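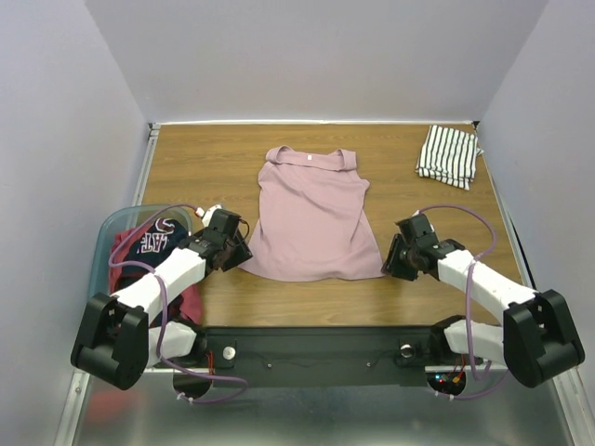
Week 6: Looking hard at a kit before you ask anybody to buy it

Notes by Delia Ghiță, for the Wed 19 June session

Okay, so last week we did spec sheets and everybody got sleepy, and I don't blame you. This week is more fun. We're taking one product, the Keker two-arm tabletop kit from Plirnano, and reviewing it the way you'd review it if your own shop's money was on the line. The task is laundry. Folding, mostly. These notes cover what I said in class plus a few things I ran out of time for (sorry, the projector ate a chunk of the hour again).

Bring these on lab day. You'll want the checklist near the end.

What you get for the money

The Keker comes as two small arms on one shared base bar, with a gripper on each arm and a camera at the wrist. The enclosure is extra. So is the support plan, which Plirnano sells by the year, and I'll come back to that because I have feelings about it.

I like the shared bar a lot. With two separately mounted arms, you spend your first morning measuring how far apart they are, and then somebody leans on the table and you measure again. Here the spacing is fixed when you bolt the thing together. You give up some freedom, sure, you can't scoot one arm over to make room for a bigger garment. For a teaching bench I'd take that trade every time.

Look at the cabling too. The purple cables make big loops over the arms and come down past the shoulders, with white ties holding them below the bar. Those loops need slack so the wrist can turn, but slack is also what catches on a bin or a sleeve. When you write your review, say something about where the cable goes at full reach. Roxana Grecu did a whole page on cable routing last year and it was the best thing anyone handed in.

Setting up the fold task

Our layout is pretty plain. One garment goes flat in the middle of the table, neckline toward the back wall. Unfolded stuff waits in the plastic bin at the front left, and the back right corner is for folded pieces. You could argue about the bin (I do, see below), but stick with this layout so that we can compare our results across groups.

A sleeveless top is the starter garment. No sleeves to tuck, nice readable shoulders, and the hem is easy to find. It still isn't trivial! Soft fabric wrinkles, and a flared body means the two side edges don't run parallel, so a fold that lines up at the shoulders won't line up at the hem. Decide ahead of time which one you care about and write it down. I care about the shoulders. Ionuț Buzatu in the other section cares about the hem and we have agreed to stop discussing it.

After that we move to the ribbed knit. Ribs give you direction, which is handy, but knit stretches when you drag it, and a drag that would be fine on a woven shirt can pull the whole piece out of square.

Each group gets 16 folds per garment. Same garment, same start position, and you reset by hand between tries. Please don't "help" by pre-smoothing on try nine because you're losing. I will see it in the recordings.

The wrist view

This is the section I get the most email about, so I'll go slow.

When people shop for these kits they look at reach and payload and they skip right past the question of what the wrist camera can see. Then they get it home and find out the gripper's own body covers part of the cloth just when they need it. Every kit does this to some degree. Your job as a reviewer is to say how much, and where.
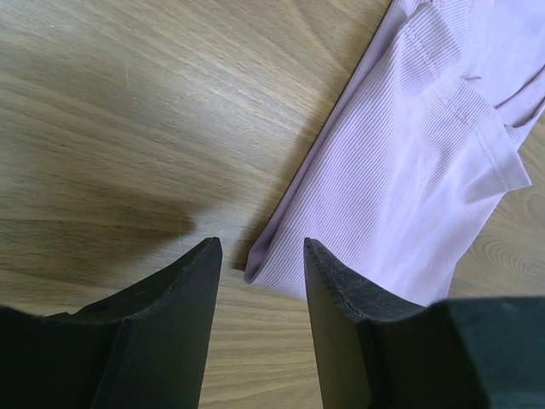
GRIPPERS AND FINGERS

With the fingers open next to the lavender knit, you can see the curled corner of the fabric sitting right up by the gap. Good, that's the part you want to watch. But follow the garment down and to the right and it disappears behind the right finger and that chunky dark housing. If the edge you plan to pinch is back there, you're guessing, or you're relying on the other camera.

The fingers themselves are flat plates that narrow to a tip. I'm a fan of narrow tips for cloth, they slide in at a fold without shoving the whole stack. Check out the top edge of the right one, though: it's worn, and there's a textured strip along the bevel. Finger wear belongs in any review of a kit like this. Ask what replacement fingers cost, ask if they ship as a pair, and ask how long the wait is. I waited 9 days for my last set from Plirnano, which was okay with me in a slow week and would have been a disaster during finals.

One more thing about that view. There's a soft shadow lying on the wood to the left of the fingers. To you and me it's a shadow. A vision setup trained under different lighting might treat the edge of it as something worth grabbing, so do a couple of runs with the lights changed and note what happens. Wood grain can cause the same kind of trouble, especially the swirly bits.

ENCLOSURE AND LIGHTING

The pale side and back panels are the optional part, and I went back and forth on these. They keep the background boring, and boring is good. They also stop people walking behind the table and getting into the picture. The price feels steep to me for three walls. Sânziana Văduva's group is pricing a homemade version and will report back, so hold off on your verdict until you've heard from them.

SUPPORT PLAN

My feelings, as promised. The plan costs 343 dollars a year and gets you phone help and software updates. The phone help was great. I called twice, got a person both times, and she knew the product cold. The updates are my gripe: I don't think you should have to pay for fixes to bugs that came in the box. Trarkstead, the reseller we bought through, will let you add the plan later at the same price, so I'd skip it for the first 60 days and see how much you lean on it.

Lab checklist

Before you start: bolts on the base bar snug, cable ties in place, arms move through full range with nothing in the bin.

For every fold: garment type, start position, finished or not, which edge was off and by how much, any snag.

For every snag: cable, bin, or fabric? Write it down right then. You won't remember.

At the end: one wrist view where you could see the grasp point and one where you couldn't, with a sentence on each.

My running gripes list (add yours)

The bin sits partly off the table edge in our layout, under the left arm, and I keep wanting to move it. Maybe we should. If you have a better spot that doesn't eat up folding space, sketch it.

The little circuit board under the bar is hard to get at once everything is mounted. I'd love a cover on it, and I'd love labels on the wires even more.

The manual spends pages on unboxing and barely a paragraph on changing fingers.

For next time

Read the Munasinghe handout on scoring folded cloth, at least the first half. Draft your review at one page, no longer, and end it with a plain yes, no, or "yes, but only if." Delia Iturra is running the lab table that day, so if your email just says "Delia" please put a last name on it, we've been getting each other's homework all June.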